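Brekosside Makers Board > Out and About

Went to the Dromulstead open day on Friday (flowers, of all things)
32 comments · 17 shares

gumboot_diaries
I'd been told there would be robots. What there was, mostly, was flower arranging, and I say that as someone who drove an hour and a half and paid for parking.

To be fair to Dromulstead, the flyer did say "teaching machines to handle delicate things". I'd pictured eggs. Instead they had people handling bouquets with instrumented gloves and hand-held grippers, over and over, so that one day an arm can learn from the recordings. You stand there while somebody picks up a bunch, turns it, fusses with the stems and puts it down. Then they do it again. My nan did this every Saturday for the church and no one gave her a grant.

The bloke running the floor, Prys Gronow, told us they want 500 good takes before they train on anything. I asked what made a take good. He said mostly that no one had sneezed. 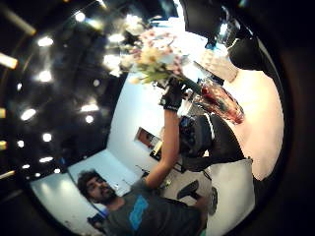
tinsnips said he'd been to the same thing in August and it was all folding tea towels, and he'd take flowers over that any day of the week. At least a bouquet has a front and a back. He lost the will somewhere in the second basket.

gumboot_diaries
Fair. I'd have watched a tea towel for about as long as it takes to boil the kettle.

marg_in_the_shed
What I don't get is why you'd start with something that hard. Stems bend, petals come off, no two bunches are the same shape. If I were teaching a machine to pick things up I'd start with a brick.

sparky_lou
They've done bricks, Marg. Everyone's done bricks. You close the gripper until it stops and there's your brick, picked up. With a bunch of flowers it doesn't stop, it just gets thinner and sadder. That's the whole interest of it.

marg_in_the_shed
Then I look forward to my thin sad robot flowers.

gumboot_diaries
I'm with Lou on this one, much as it pains me. I had a go in the gloves at the end and it's harder than it looks. You're so aware of your own fingers that you forget how to hold anything. Prys reckons first-timers all pinch the stems like they're lifting a dead mouse, and those takes get binned.

The square black and white patterns are for working out where your hands are, so you have to keep them where the cameras can find them. Try doing that and looking natural. I had my elbows out like a chook.
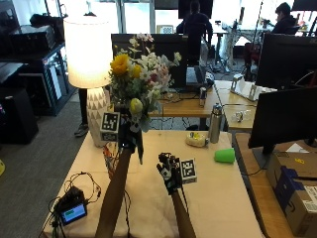

Timow thinks the gloves are a dead end and wants it on record. Too much fiddling, too many leads, and you only ever learn what a gloved hand does. Put the gripper itself in a person's hand, he says, and everything you record is something the machine can physically manage.

sparky_lou
Timow says this in every thread. He said it in the thread about the lawnmower.

Timow
And I was right about the lawnmower.

sparky_lou
A gripper has what, two fingers? Try sorting out a tangled stem with two fingers. The gloves get you the whole hand, and you can worry about translating it later.

Timow
"Worry about it later" is how you end up with 500 takes you can't use.

gumboot_diaries
They had both going on the day, so you can each go and be smug in a different corner. Prys wouldn't pick a side when I asked. He said the gloves are nicer for two-handed work and the gripper is nicer at half past four when everyone's tired. I thought that was a proper answer.

chiang_fan_48
Was the Chiang arm running? That's the only reason I'd make the trip.

gumboot_diaries
No. It was "between software versions", so no arm for us. There was a video of it on a loop. Bit of a letdown for the kids, although one of them got a biscuit out of it.

chiang_fan_48
Between software versions since last year, then.

marg_in_the_shed
So to be clear, you drove to a robot open day, saw no robot move, and watched adults hold flowers.

gumboot_diaries
Yes, and I stayed two hours. I can't explain it. You start having opinions about grip. By the end I was muttering at people to go lower on the stem. Here's one more from my lot, for those who like the fancy gloves.

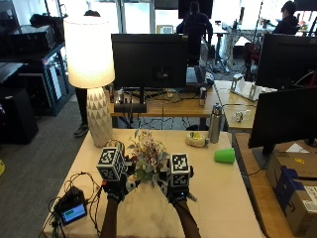
Both hands on the bunch, Dromulstead open day.

tinsnips
Are they real ones?

gumboot_diaries
Those are artificial. Don't tell my nan.

sparky_lou
Is there another day coming up? I'd go, if only to stand next to Timow and disagree.

gumboot_diaries
Prys said they'd put a notice up once the arm is back. Bookings fill up, there were 48 places last time and the afternoon went first. Bring change for the parking, the machine doesn't take cards.

Timow
I'll drive. Lou can hold the gripper.

Load older replies (17)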